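Namlow Opens Second Household Goods Library in Braltport

BRALTPORT, July 7, 2023 - Namlow, the nonprofit lending service for household goods, has opened its second location in Braltport. The new branch is on the ground floor of the former Manninen furniture store and covers 3,215 square feet. It lends kitchenware, table linens, folding furniture, hand tools and small appliances to anyone with a Namlow card.

The first Braltport branch opened in February of last year with 164 members. Membership now stands at 3,818, and the original site no longer has shelf space for the larger items people ask for most, such as serving trays, roasting pans, coffee urns and folding tables.

"People borrow for a graduation party or a family dinner and bring things back two days later," a Namlow spokesperson said. "We were turning away requests every weekend in spring. The second branch lets us say yes to more of them."

The catalog at the new branch lists around 3,000 items. Members can reserve online or at the front desk. Most goods may be kept for seven days and renewed once. Party sets, which include plates, flatware and serving dishes, go out for four days and cannot be renewed during May, June and December.

A standard card costs $30 a year. The reduced rate of $10 applies to students, people over 65 and households that receive food assistance. Cards issued at the first branch are valid at both locations, and items may be returned to either one. Late fees are $1 per item per day and stop at the price of the item.

Nivance, the online reservation system used at the first branch, has been extended to cover both. Members who already have an account do not need to register again, but should choose a preferred pickup branch the next time they log in. Reservations made before the opening will be filled at the original branch.

Kitchen items should be washed and dried before return. Linens may be returned unwashed in the bag provided. Broken or missing pieces should be reported at the desk so that the set can be completed before it is lent again.

The branch also accepts donations in good condition. Glassware, metal cookware and extension cords are needed at present. Namlow cannot take mattresses, car seats or gas appliances.

The new branch is open from 10 a.m. to 6 p.m., with the last pickup at 5:30 p.m. Parking is behind the building, and the step-free entrance is on the same side. Press inquiries may be sent to the Namlow office in Braltport.
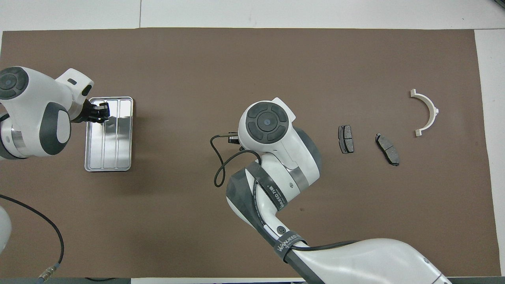
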